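Notes for the bypass talk, August 15, 2025

Start with the Rakovside end. Work on the second section stopped in March and the crews have not been back. 7 miles are paved – the rest is gravel and drainage pipe.
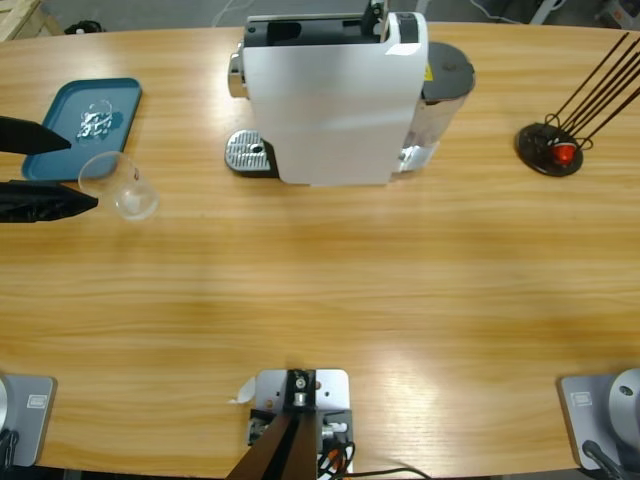 Then the money. The contractor, Jiltard, says it is owed for 2 months of work. The county says the invoices are under review. Read both statements in full.

Mention the detour through Skusitz, 70 trucks a day past the school. Hand over to Fiifi Ankrah for questions on land payments.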